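How to Test Whether a Machine Can Do a Chore in Your Home or Shop
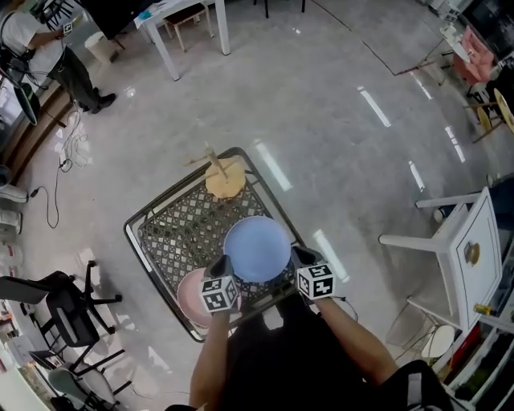

Can a robot clear the dishes from a table today?

In a prepared place, with dishes it has practiced on, a robot arm can often do it, slowly and with a person near. In an ordinary kitchen, with plates it has never met, I would not leave it alone with them.

I write this page for people who get an offer of a machine and want to know if it will really do the work. Last year I helped a small canteen in Flinthorpe to decide on such an offer. We made many mistakes in the first week, and the method below is what remained after we corrected them.

What you need

One chore, written on paper. One table. The dishes or parts that you use every day, not new ones. A kitchen timer, a notebook, and a free afternoon. If the seller brings his own dishes, thank him and put them to the side.

Step 1. Write the chore as small moves

"Clear the table" is too big. Write each move on its own line: find the plate, take it by the rim, lift it, carry it, put it down, let go. For plates that overlap, add one more line, because the machine must choose which one to take first. A person decides this without thinking. For a gripper with two jaws it is a hard question, and if it takes the wrong plate, the other one slides.

In our canteen the list for one tray had 3 lines when the manager wrote it. When we watched a worker and wrote again, it was much longer.

Step 2. Look at the objects

Flat plates are difficult. The jaws must come to the rim at a good angle, and there is little space under the rim when the plate lies on a table. Mugs are easier if the handle is turned to the correct side. Hanging a mug on a peg is again difficult, since the handle must pass over the end of the peg and the machine often can't see this part from where its camera is.

Look also at the surface. A table top with holes or a woven pattern can confuse a depth camera, and so can a shiny floor with strong ceiling lights. If you have such a surface, do the test on it. Don't cover it with a cloth to be kind to the machine.

Step 3. Do the chore with a gripper in your hand

This step was the most useful for us. Ask the seller for a hand-held gripper of the same type as the robot has, and try to do the chore with it yourself. You keep your own eyes and your own brain, and you lose only your fingers. If you can't pick up the plate this way after some practice, the robot will probably have problems also.

Go slowly and begin with one plate. Then use two grippers, one in each hand, and try two plates where one lies partly on the other. You will notice how much your fingers usually do for you: they feel the weight, they stop a slide, they push a little from below.

Step 4. Run the robot and write everything down

Decide before the start what counts as a success. We used this rule: the plate arrives in the right place, whole, and no person touched anything. A person who "only helped a little" makes it a failure.

We ran the Wader arm for 900 tries over several weeks in June. It finished 889 of them when the plates lay separate and always at the same spots. The manager was very happy with this number. Then we put the plates as guests leave them, one over the other, with forks on top, and the arm stopped to wait for a person so often that the worker went back to doing it by hand.

Step 5. Calculate the time of the person

Write also the minutes that a person spends near the machine: to start it, to free it, to clean its camera. On our worst day this was 66 minutes, and by hand the same work needs less. A seller will usually show you only the time of the arm.

What to decide

If your objects are always the same and come always to the same place, a machine may be worth the money already now. The Muñoz bakery bought one for moving empty tins and they keep it. If your work is different every hour, wait, and repeat the test next year with the same list and the same plates. The canteen decided to wait. The shop at Asholm, which sorts returned cups, is still in the middle of Step 4, and I will add their results to this page when I have them.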